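Natanael Paiva
Feb 21, 2022

Okay, robotics club thread, because I've been talking about this project to anyone who stands still long enough and now it's your turn!

Our team is called Kedwood. There are 4 of us, and this term's project is a packing bench: pick up a mailer, weigh it, put it in the right crate. Sounds easy. It is so not easy.

The hand is my favorite part of the whole setup. Look at those knuckles.

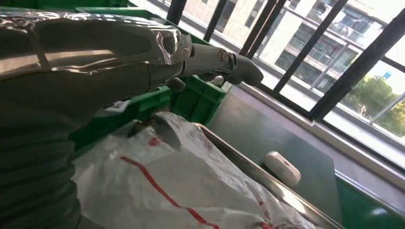
1 min read

Bags are the hard part. A box keeps its shape, so you can plan a grasp and trust it. A plastic bag slumps and wrinkles, and the wrinkles are different every single time you set it down.

We started with a pinch between the thumb and first finger. Our log has 76 tries at that and I have opinions on most of them (the ones where the bag folds over the thumb, ugh).

What helped most was coming in lower and slower, and closing on a fold of plastic instead of the flat part. Credit to Tóth on our team, who spent a whole evening just picking up bags by hand and writing down where their fingers went.

Also the tray on the scale is shiny, and shiny metal plus a big window is rough on our vision code. Flolance, our bag finder, kept wanting to pick up reflections. We added 892 labeled pictures to the training set and it's so much calmer now.

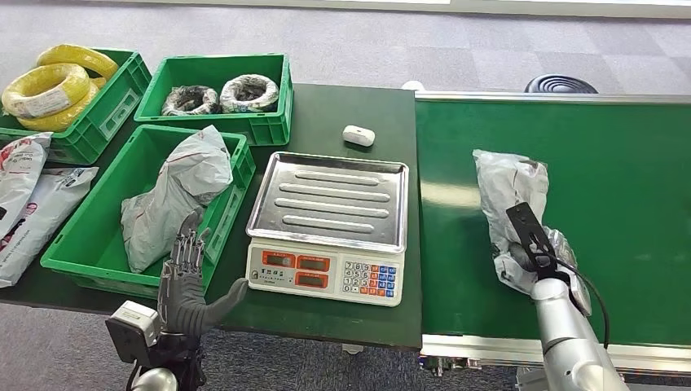 The belt is its own little world. On the table you can take your time, but with a mailer on the belt we prefer the gripper, with the crates and the scale over to the side. Two very different hands, one job, and the code that decides which one goes first is called Multisico. I wrote most of it in February and I'm still finding my own weird comments in there.

Next up: coiled cable. It's heavier than the bags and it catches on things, and I can't wait.

Demo night is 10 minutes per team, questions included. If you're on campus come say hi, and if you've got tips for grasping floppy stuff, please reply, I'll read every one!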